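Landlord wants to keep part of deposit for "repainting", is this normal?

Posted in Renting and Moving

I moved out of a one-bedroom in Bunodville in May after 29 months. The landlord, a company called Riron, is holding back $330 of my deposit for repainting the living room. There were a few nail holes and some scuffs by the door. I took pictures when I moved in but not when I left. The lease only says "return in good condition." Do I have to accept this?

Sandra Sowerby
Nail holes and scuffs are usually treated as normal wear, and in most states a landlord can't charge for that. Ask them in writing for an itemized list and a copy of the painter's bill. Send it by certified mail and keep the receipt. Check your state's deadline too. Where I live they have 30 days to send the list.
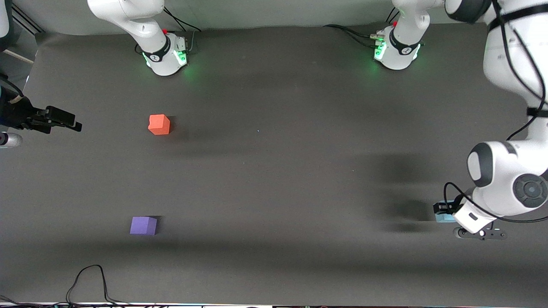
Also ask when the room was last painted. Paint is expected to last only a few years, so even if you did cause damage, they should charge for what was left of it and not the whole job. If they don't answer, small claims is cheap to file. I did it over a $2000 deposit and was done in one morning.

Osvaldo Pimentel
Same thing happened to me in Cheetham. I called 12 times and got nowhere, then sent one letter and had a check by Friday. Don't bother with the phone.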